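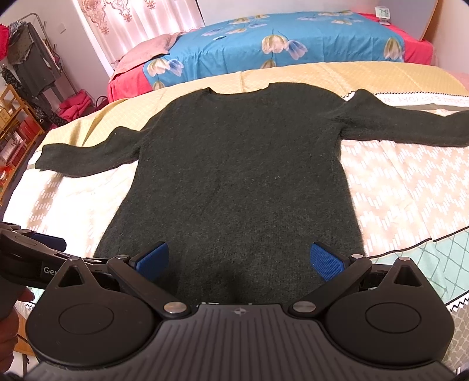
Tellevowに言わせると、衣類は「いちばん素直な題材」なのだそうだ。導入説明の席でそう聞き、弊社側もその場では頷いた。評価も折り返しを過ぎた今、少なくともセーターに関しては、この見解を共有していないことを最初にご報告しておく。

家庭内衣類操作データ収集サービス「Tellevow」評価業務　中間報告
提出先：Vilteo　研究助成担当
提出元：Jetisora　評価班
7月27日（月）

1. 現況の要約

手持ちグリッパーによる収録は、契約上の目標1,000本に対して950本を超えたところまで来た。数字だけ見れば順調であり、実際、数字だけ見る会議ではたいへん好評であった。ただし、この本数は「収録した本数」であって「学習に使える本数」ではない。両者の差については第3節で述べる。短い節ではない。

本業務の目的は、Tellevowが提供する一式（収録手順書、作業指示アプリ、クラウド側の自動ラベル付け、品質判定機能Panicker）を、家庭の寝室に近い環境で使ってみて、貴機構の次期計画に採用できるかを判断することにある。グリッパー本体の性能は評価対象に含めていない。持ち手の疲れ具合について作業者から多くの意見が寄せられているが、これも評価対象外なので、別途、聞くだけ聞いている。

2. 収録環境と手順

収録はベッドの上で行っている。当初の計画書には「平坦で無地の作業台」とあったが、貴機構から「一般家庭にそういう台はない」とのご指摘をいただき、計画を改めた。ご指摘はもっともで、以後、背景は十分すぎるほど一般家庭らしくなった。柄物の寝具、花柄の掛け布団、模様入りのカーテンが揃い、自動ラベル付けにとっては試練の場である。

手順書では、一本の収録を「接近」「把持」「移動」「解放」に区切る。作業者はアプリの合図に従って動くことになっているが、合図の間隔が硬い物体を前提に決められているらしく、布が相手だと人間のほうが待ちきれない。把持の合図が鳴る頃には、たいてい把持は済んでいる。評価班では合図の音を消して進める運用に切り替えた。Tellevowには仕様変更の要望として伝え、「検討する」との返答を得ている。検討の期限は示されていない。

題材は衣類と布小物に絞った。衣類はセーターと靴下が中心で、加えて、毛羽のある濃い灰色のパッドのような、名前を付けにくいものも混ぜている。アプリの品目一覧には「その他の柔らかい物」という欄があり、作業者の間では一番人気の欄になりつつある。便利な欄だが、全部ここに入ると一覧を作った意味がなくなるので、使ってよい場合を班内で文書にした。
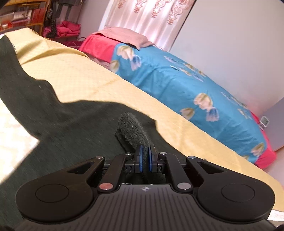 3. 品質判定機能Pankickerではなく、Panickerについて

見出しが妙なのは、Tellevowの管理画面にそう二通りに綴られているためである。どちらが正式か問い合わせたところ、後者とのことだった。前者は翌週の更新でも残っていた。

Panickerは、収録データの不良を検知して警告を出す機能である。映像のぶれ、指先の隠れ、動作区間の欠けなどを見る。名前に違わず、よく警告を出す。初期設定のままでは、まったく問題のない収録にも「対象物を見失いました」と告げてくるため、作業者が収録のたびに手を止めることになった。警告の感度を一段下げてからは落ち着いたが、今度は本当に見失っているときにも落ち着いている。

評価班で抜き取って人手で確認した範囲では、誤警告には次の傾向がある。

(1) 濃い色で毛羽立った布を、影と取り違える。対象物の輪郭が寝具のしわと一緒に扱われ、把持区間の始まりが遅くずれる。

(2) 寝具の印刷文字を商品ラベルとして読もうとする。読めないと警告になる。読めたところで役に立つわけではない。

(3) 日光の当たった箇所を「欠損」と判定する。カーテンを閉めると警告は減るが、手順書は自然光を推奨している。Tellevowの手順書とTellevowの判定機能の間で、意見の調整が必要と思われる。

(4) 靴下のように小さく丸まりやすい物で、把持の成否を取り違える。指先の間に布の大半が隠れるためらしい。

(4)はとくに実害が大きい。セーターであれば再判定をかければ直ることも多いが、靴下は再判定のたびに結果が変わる。同じデータを二度かけて違う答えが返ってきたとき、評価班ではどちらを採るかしばらく議論し、結局人が見て決めることにした。自動化の評価業務としては、やや後退した結論である。

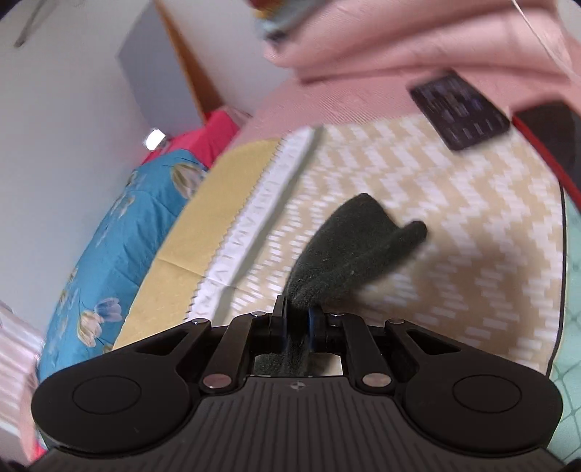
図3　靴下の把持。収録作業中。

なお、公平のために付け加えると、Panickerには良い点もある。収録ファイルの時刻ずれを見つける精度は高く、人手で探せば半日仕事になるものを、昼食の間に並べてくれる。通信が切れた場合の再送も確実で、この期間中に失われたデータはない。派手な機能ほど手がかかり、地味な機能ほどよく働くという印象であり、営業資料での紙幅の割き方とはちょうど逆になっている。

4. 作業者の習熟

収録は基本的に一人で行うが、大きめの衣類では二人で当たることがある。手順書はこの場合を「協調モード」と呼び、二台の同期方法まで丁寧に書いている。ところが、二人がどう声をかけ合うかは一行も書かれていない。最初のうちは互いに譲り合い、次に同時に動き、しばらくは譲り合いと衝突が交互に記録された。人間同士の遠慮を学習したロボットというのも趣はあるが、貴機構の計画の趣旨とは異なると考え、先に動く側を収録前に決める運用とした。

習熟の速さは予想以上だった。布をどこで摘むか、指先をどのくらい開いて近づくかといった勘所は、文章で読むより、慣れた人の収録を再生して見るほうが早く伝わる。そこで研修資料のうち読み物の部分を減らし、見本動画を増やした。Tellevow付属の研修スライドは、今のところ休憩時間に誰も開かない資料として安定した地位を占めている。

セーターについては、広げた状態と、袖を身頃に重ねた状態の両方を開始姿勢として収録している。後者は当初の計画になかったが、アプリの開始姿勢に該当する選択肢がなく、備考欄に毎回手で書いていたところ、備考欄の文字数上限に達した。現在は略号を使っている。略号表は付録に入れた。 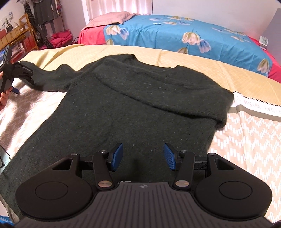 Vilteoからは、前回の打ち合わせで次のコメントを頂戴している。「本数よりも、失敗例がきちんと残っているかどうかが気になる。うまくいったものだけきれいに並んでいるデータなら、こちらにはもう十分ある」

これへの回答は以下のとおりである。失敗例は残っている。むしろ、残すことに関しては当初から成績がよい。問題は、Tellevowの標準設定では失敗と判定された収録が2週間で自動削除される点で、これに気づいたのは利用規約を読み直していたときだった。管理画面のどこにも表示はない。幸い、期限が来る前に設定を変更できた。この設定は契約ごとに初期値へ戻るため、採用される場合は契約書に明記することを強くお勧めする。

また、失敗の内訳を細かく分けるべきとのご意見にも従い、「摘めなかった」「摘んだが滑った」「余分な布も一緒に摘んだ」「判断に迷う」の区分を設けた。最後の区分は廃止を試みたが、作業者からの支持が厚く、残すことになった。

5. 費用について

収録単価は見積もりの範囲内に収まっている。超過しているのは人手による確認作業の分で、第3節の誤警告がそのまま費用になっている。Panickerの利用料と、Panickerの判定を確かめる人件費とを、両方お支払いいただいている格好である。後者を圧縮するため、濃色の布に限って判定機能を切る案をTellevowに打診した。先方の回答は、切ることは可能だが、利用料は変わらない、というものだった。

グリッパーの消耗品、寝具の洗濯代などは予備費で賄っている。セーターの毛玉取りを消耗品費で計上してよいかについては、ご判断をお待ちしている。データの見た目が変わるため、それまでは取らずにおく。

6. 9月までの予定

残りの収録は、靴下と、袖を重ねたセーターに重点を置く。本数の上ではすぐに終わるが、開始姿勢の偏りを直すため、既存分の一部も撮り直したい。撮り直した分は総数に加えず、差し替えとして扱う。総数のグラフはしばらく平らになるが、故障ではないのでご安心いただきたい。

自動ラベル付けについては、Tellevowが布向けの更新版を9月に出すと予告している。出れば同じデータで再評価し、旧版との差を最終報告に載せる。出なければ、その旨を載せる。どちらの場合でも書けるよう、章立てはもう用意してある。

現時点での評価班の見解は「条件付きで採用可」である。条件は、自動削除を止めること、合図の間隔を作業者側で変えられること、そして判定結果の再現性について先方が書面で説明することとする。三番目の条件を伝えた際、Tellevowの窓口からは説明資料の草稿が届いた。表紙の機能名の綴りは、前者のほうであった。

付録：備考欄略号表、誤警告の抜き取り記録、失敗区分の定義（いずれも別送）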